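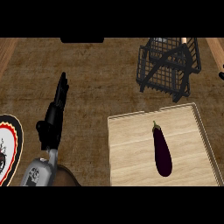

Does a table top darken faster where it is wiped more often? The rate of darkening followed the time that water was left standing on the surface, and the number of wipes made little difference once that time was taken into account.

## 4. Surface marking in shared dining rooms

The tables in this part of the study come from two sites, the canteen at Hotinholm and the larger dining hall at Nindbridge. Both sites bought oak tops with the same oil finish, and both kept written cleaning records. The Hotinholm tops stood in a room with north-facing windows; at Nindbridge one row was next to the radiators and has been treated separately below. In all, 321 tops were inspected and 3128 colour readings were taken from them.

Readings were made with a hand-held meter placed flat on the surface. Each value is given on a scale from zero (black) to 100 (white), so that a fall in the value means a darker surface. The meter was checked against a white tile before each table and again at the end of the row. Where the two tile readings did not agree, the row was read again. Tops with a visible repair, a burn or a replaced board were left out of the averages but kept in the full table of results.

### 4.1 Types of mark

Marks were sorted by eye into blotches, rings, scratches and pale patches. A blotch was defined as a darker area without a clear edge. Rings have a clear edge on at least half of their length. Scratches were noted only where they could be seen from standing height – a rule that leaves out most of the fine wear found under a lamp. Pale patches proved the hardest class to use, as they may be caused by lost finish, by bleaching or by light wax left in the grain, and the three cannot be told apart by colour alone.

Figure 1 has darker blotches, faint scratches and lighter tan patches together on one brown, mottled top. A surface of this type gives a wide spread of readings, and its average says little about how it looks to a person sitting at it. For this reason the spread is reported beside the average throughout.

Sorting was done by one observer and repeated by a second, who had not seen the first set of notes. Agreement was good for rings and scratches. It was poorer for blotches, mainly where several had run together and the observers differed over whether to enter one mark or several. The class totals were therefore replaced by the share of the surface covered, which was less open to dispute.

### 4.2 Effect of standing water

At both sites the darkest areas lay near the seating edge. The cleaning records show that cloths were rinsed in a shared bucket and that tops were left to dry in the air after the evening meal. At Hotinholm this changed on 4 May 2020, when staff began to dry each top with a second cloth. Tops fitted after that date darkened more slowly than those fitted before it, though the later group is small and had also had less use.

The row beside the radiators did not follow the general pattern. Its tops dried quickly and stayed light, but carried more open cracks along the joints. Haberkorn (personal communication) found the same in a set of school desks and put it down to repeated shrinkage of the boards. Our readings do not test this – no measure of moisture in the wood was taken at either site.

### 4.3 Comparison with earlier methods

The Oshima method, in which a printed card is held beside the surface and matched by eye, was tried on all of the Nindbridge tops. It placed them in nearly the same order as the meter. It was less useful on tops with strong grain, where the choice of card depended on which part of the grain the observer looked at first. The Oven test, which ages small offcuts in a heated cabinet, gave an even brown colour unlike anything recorded in the dining rooms, and its results are listed in the appendix without further use.

Dörte Haberkorn read the cards at Nindbridge. The meter readings for the same tops were kept from her until the card values had been entered.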